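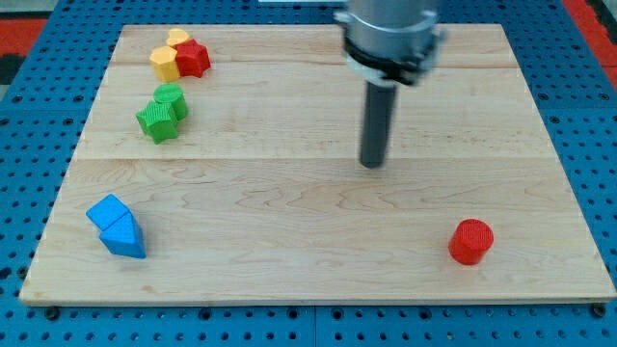

3.2 What we bought and what we'd hold off on

Dušan Baláž and I went into planning with $461 left over for the tabletop setup, and I'll admit I wanted to blow most of it on a fancy gripper. We priced one from Sorkell at $372 and then stopped to ask what our pushing task really needed. A plain rod, basically! The arm only has to nudge small plastic blocks across a maple board (Figure 2), so a single smooth probe with a rounded tip does the job, and the gripper moved to next year's wish list.

The blocks were the fun part of the budget. We wanted stars, cylinders, a cube and a few odder shapes in colors that are easy to tell apart, and the set from Crabtree came to $161. That left $300 — all of it now set aside for spare rods and a second board. Gunnlaugur Lykkegaard talked me into ordering the board in July, before the Ustari quote runs out, and I'm glad he did. Shipping is still an open line in our sheet.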